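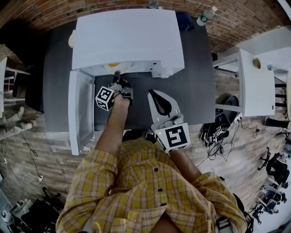
White cabinet on the table at Nandthorpe, door open, shelf or panel inside.

Progress report, Kellalo small cabinets project
To: Anel Maluleke, Hoxha Fund
From: Hendrik Nkosi, Nandthorpe workroom
8 May 2025

Anel, short one this time, the full budget sheet follows when Jilcombe send their invoice. Headings same as your form, I skipped the ones with no change.

Where we are

Second batch is in the workroom. First batch finished and gone out to the Jilcombe flats, all signed for. Behind on the second by maybe two weeks, mostly hinges, see below. Third batch not started and won't be until the paint is sorted out.

Work is the same on every cabinet. Empty it, wipe down, check the door, check the latch, shelf out and back in, touch up the front edge if it needs it. Then a label on the back with the flat number. We are doing the tabletop ones first, easier to get at from all sides and no one has to kneel.

Doors and latches

Main headache. The doors on this batch swing right down past the edge of the table when you open them fully, so the weight hangs on the hinge the whole time you are working inside. Two got bent that way in the first week. Now we set the cabinet further back, or prop the door on a folded towel. Slower but no more bent ones so far.

Latches: the small white ones from the old supplier are fine when they line up. When they don't, the door bounces back open. Filing the plate a little fixes most of them. Replacement latches ordered through Jilcombe, 35 days lead time, which is longer than they told us in the quote. I have written to them about it.

Shelves

Some of the shelf cutouts are tight and the peg has to be worked in from the front. Do not force it, the panel chips. I have put a note up over the table. Chipped ones can be turned round so the bad edge faces the back, tenants have been ok with this.

Room

Table is good, dark top shows up the white dust so it gets wiped more often. Still short of storage. Bags and water bottles end up on the table along the brick wall side, and we have had one spill, onto the packing list not a cabinet. Would like a shelf by the door for peoples own things, can do it out of the repair line if you agree. Please confirm by email.

Light is poor in the afternoon at the far end. Not asking for anything yet.

Money

Spent over 900 so far on hinges, paint, sandpaper and the van. Van was the big part. Paint will go over the line in the budget, the first white did not match and had to be bought again. I can cover that from the packing line, which is underspent becuase Kellalo gave us their old boxes.

Next

- finish doors on second batch
- 4 cabinets held back for new latches, will go out separately
- delivery to Jilcombe in 3 loads, dates depend on the van
- start third batch, finish in August if the latches come when they say

Need from you

A yes or no on the shelf. Also whether the paint change needs the form or if this report is enough. Last time it was enough.

Receipts are in the envelope with Hoxha on the front, will drop it at your front desk.

Hendrik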